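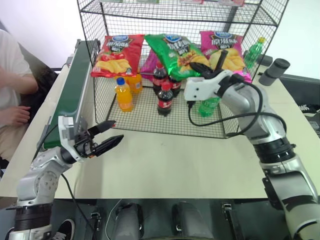

Rafia Swati asked whether the May demonstration at Bisgate would count toward the Pidedico milestone. It does. The session covered shelf work with two arms, using chip bags and bottled drinks in a wire rack.

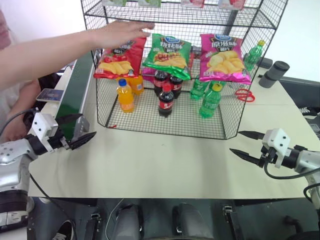

Spending on the visit was $600 against the $2000 approved. Visitors asked mostly about grip force on thin packaging.

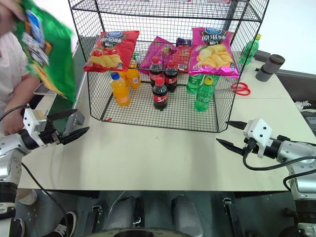

Daniyal Chaudhry
Project Engineer, Bugti

Two items remain open: cable routing at the wrists and the written test plan.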